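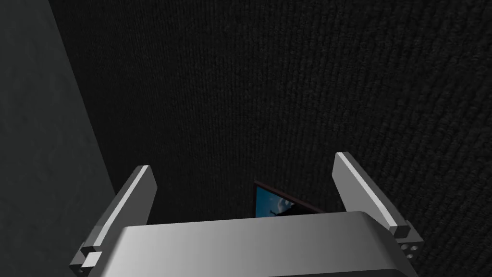

Binta Edet wrote to us in October that she had rung four other bookbinders before us, and that we were the first to ask what the book was going to be used for. Her family Bible is now back in Wiltley and is read from every week.

Grolel Bindery repairs and rebinds books for private owners, parish churches, schools and small libraries. We also make new bindings for theses, minute books and short runs of up to 300 copies.

Who we are

The bindery was started by Grethe Ravn in a rented room above a shoe shop. She still does most of the leather work. Rosalba Cattaneo runs the sewing bench and looks after paper repairs. Shagufta Gondal answers the phone, writes the estimates and does the gold lettering. We take on one trainee at a time, and training lasts 3 years.

How we work

Bring or post your book to us and we will send a written estimate within seven working days. There is no charge for this. Nothing is taken apart until you have agreed the price. If a book would be better left alone in a good box, we will tell you so and can make the box.

We keep the old boards and spine where they can be saved. Any parts we replace are returned to you in an envelope. We do not bleach pages or trim margins.

Evening classes

Classes in simple case binding are held in the back workshop, with seven places on each course. Tools and materials are included. Beginners are welcome, and no class needs previous experience except the one on leather.

Closing dates

The last day for collecting work before the winter break is 13th December. Post that arrives after then will be opened when we return.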